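thread on moving my mum out of her flat in April, typing on the train so excuse the mess

1/ 24 years in one place. two bedrooms and a box room none of us had seen the floor of since school. we had 4 days. do not give yourself 4 days

2/ start with paper. not clothes, not kitchen. paper is slow and you'll be too tired for it later. Nafula did bank stuff, I did letters. cried over a dentist reminder for some reason
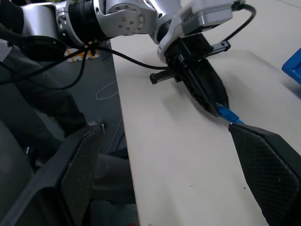

MOVING HOUSE

3/ clear one table and keep it clear. everything gets decided on it, then goes off it. no "just leaving this here a sec". my uncle Kheri was the worst offender, twice told off

4/ get the van quote in writing!! Hattar said 90 on the phone then 162 on the day because of stairs. I had told them about the stairs. Went with them anyway, what else do you do at 7am

5/ the lads were lovely tbh. one carried the sewing machine down like it was a baby. mum tipped him in mandazi

6/ cables. every house has the drawer. our rule was if no one can name what it plugs into by teatime, it goes
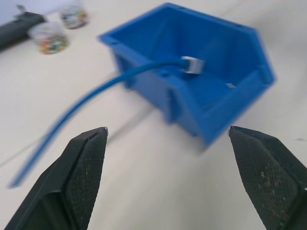

7/ we broke that rule loads. Wycliffe took home a carrier bag of chargers "in case". in case of what mate

8/ change the address for the doctor first, then the bank, then the telly. we did telly first becuase it was easiest and mum ran out of tablets

9/ let them keep the ugly thing. whatever it is. mum's is a brass clock that's never been right. it's on the new wall already, wrong by an hour

10/ neighbours. knock on doors before the last day. Mrs Muli upstairs found out from the van and was proper hurt, still feel bad

11/ ok my stop. will do the new flat and the boiler saga tonight if I'm awke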